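Speaker notes: Folding and storing printed textiles in shared accommodation
Presenter: Dušan Perić, Linen and Textile Services, Vida Residences
Session length: 17 minutes, questions held to the end

Slide 1. Opening
Good afternoon, and thank you to the Plusunine housing group for the invitation. My remarks concern the handling of printed cloth in furnished rooms: scarves, light throws, table covers and the softer garments that residents leave on beds and chairs. Vida Residences operates 80 furnished units, and the linen service records each textile item held in them. The register currently stands at 1146 entries.

Slide 2. Why printed cloth is treated separately
Plain sheets and towels are sorted by size. Printed cloth is sorted first by ground colour, then by the colour of the print. Dark grounds are laundered together in cold water and kept apart from pale bedding until fully dry. Staff should read the care label before anything else is done. Where the label is missing, the item is set aside for the supervisor.
(Pause. Ask how many in the room keep a separate dark load.)

Slide 3. The bed as a sorting surface
In most units the bed is the largest clear surface available, and our procedure permits its use for sorting. The bedspread is to be pulled flat and left in place. Items are laid on it one at a time. A patterned bedspread makes this harder than it sounds, as a patterned item can be overlooked against it at the end of a shift. Staff are asked to run a hand across the full width of the bed before leaving the room.

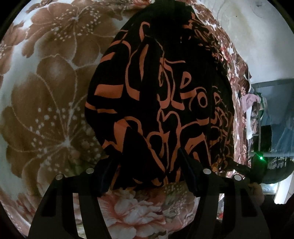
Figure 1. Black printed fabric, gathered, on a floral bedspread.

Slide 4. Gathered cloth
The print in Figure 1 has loops, ovals and short bars in orange-brown on black. When cloth of this kind is bunched, the pattern gives no reliable indication of where the edges are. The correct method is to find one loose end, follow it to a corner, and open the cloth from there. Shaking is discouraged in small rooms.
Once open, the item is laid face down, smoothed from the centre outward, and folded in thirds along its length. It is then folded in half until it fits the Brilico shelf box. Lightweight pieces may be rolled.
(Demonstrate with the sample cloth on the side table. Allow two minutes.)

Slide 5. Storage
Each shelf box carries a card stating the ground colour and the unit number. Boxes are not to be filled above the inner line. The Dreda cabinets on the second floor are reserved for seasonal covers and will be reorganized in December. Until then, overflow goes to the ground floor linen room, lower shelves only.

Slide 6. Budget note
An amount of $2000 has been set aside for replacement boxes and cards. Requests should be made in writing to the linen office and should state the number of units served.

Slide 7. Close
Copies of the folding sheet are available at the door. Questions on laundering temperatures will be taken first, followed by questions on storage.
(If time is short, omit Slide 6 and refer attendees to the handout.)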